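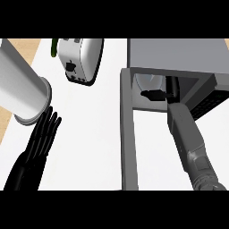

Trilledau worktop cleaner, 28 days in

The label promises 200 wipe-downs from one bottle. I doubt it. Mine is a third gone after four weeks, and I live alone and mostly eat toast.

It does shift tea rings, I'll give it that, though so does washing-up liquid. Dried turmeric stayed put until I went back with bicarb. The "fresh linen" smell hangs about until bedtime — more bus seat than linen, if you ask me.

Clukudden, who sell it online, show 1,049 reviews and hardly a grumble among them, which makes me wonder who writes them. The shop in Ashby had it a pound cheaper, with a trigger that dribbles down your wrist.

Two stars. I won't buy the refill.

Posted 12 May 2020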